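Block Printing at Home: Your Questions

Do I need to be able to draw?
Not at all! Some of the best blankets I've seen use a square, a stripe and one wobbly wave. If you can cut a potato in half you can print a tea towel, and if you can print a tea towel you can print a bedspread - it just takes a longer table and more patience.

What fabric should I start with?
Plain cotton, washed twice without softener. Old sheets are wonderful. I printed my first 60 napkins on a set from my grandmother's closet and still use most of them.

Which ink do you use?
I keep two going. Givetti for dark colors, because it sits thick on the block and gives a solid navy, and Casado when I want something softer. Neither one likes a cold room, so in February I stand the jars near the radiator for an hour before I start.

How do I get stripes to line up from one square to the next?
Chalk a grid first. Then print every other square across the whole cloth, let it dry, and go back for the rest. Soledad Cordero taught me this at the Plelier open studio and it changed everything for me (I used to go row by row and drift off by an inch before I reached the far side).

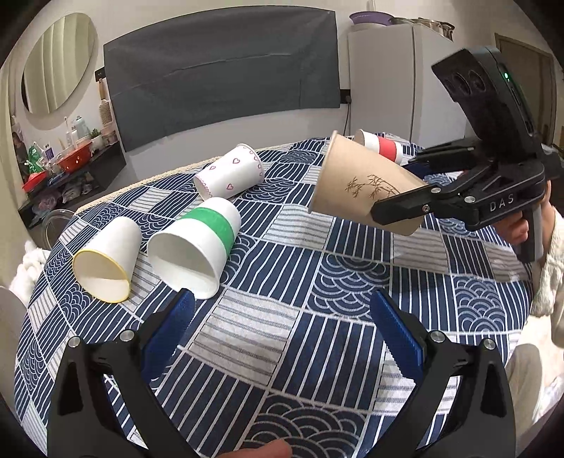 Drifting a little is fine, by the way. A hand-printed pattern that's slightly off has so much life in it, and once the thing is on a bed you see the rhythm of the squares long before you see the gaps.

Lino or wood for the block?
Lino if you're carving it yourself. Jouko Kinnunen cuts gorgeous pear wood blocks and swears they're good for 1000 prints. My lino ones start to go soft at the edges near 400, so I carve a spare.

How do I set the ink?
Let the cloth dry overnight, then iron the back on the cotton setting, a few minutes per section, with no steam. Wait a week before the first wash.

Can I use a blanket that's already patterned?
Sure, try it! Dark over light works best. Test a corner.

Where can I print something really big?
Vusach rents out padded tables by the half day, mornings from 9. Bring your own apron and an old towel for wiping blocks.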